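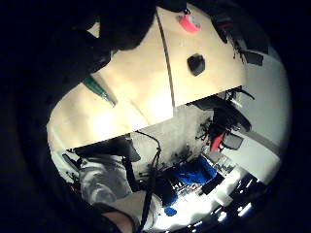
Cream panel, black knob, and a bit of bright pink tape near the top edge.

Monum's odds and ends find their places

If you've been up to the Monum studio lately you'll know the small things had rather got away from us. Pens in the tea mugs, jars behind the radiator, three rolls of sticky tape and not one with an end you could find. So I'm very pleased to report that the great sort-out has begun, and that I've been in most afternoons to poke my nose in!

Nyokabi Waweru drew up the plan on the back of an envelope, and it's a simple one. Everything that lives on the tables gets picked up, looked at and given a proper place, and anything without a place by the end of the month goes in the box by the stairs. The box is already quite full (my old stapler is in there, I'm sorry to say, and I shall be having it back).

The pens and markers are getting a drawer of their own, which I've been asking for since we moved in. Rostyslav Boiko reckons half of them have dried out and wants each one tried on scrap paper before it goes in. I think he'll be at that until December, but he seems happy enough with the job.

We've also had £60 from the tea fund to spend on storage, and Hường Hoàng has been round the shops pricing up trays and little lidded tubs. If you've got any going spare at home, wash them out and bring them in - that money will go a lot further if we only have to buy the big ones.

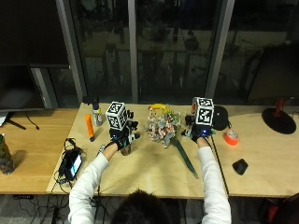

Artificial flowers, a banana and a small brown glass jar on the plywood table.

I do have a soft spot for the flowers. They're artificial, all pale pink and white and cream with grey-green leaves, and I put in a word for keeping them out on show. Joyce Mbwambo would like them up on the windowsill and I'd like them on the table, so we're leaving it to whoever turns up to the next tea break. Small glass jars are staying too, as they're just the right size for drawing pins.

Food is a different matter. Fruit is welcome but please eat it or take it home with you, as I've met one too many old bananas at the bottom of a bag. Water bottles can stay out while you're working, with the cap on please, and it would be a great help if yours had your name on the label.

The studio stays open as usual while all this goes on, though the big table may be busy before 4 pm. If you're missing something, have a rummage in the box first and then ask Nyokabi, who has a list. Glue sticks are still wanted, any colour, any size, and so is a decent pair of scissors for left-handers.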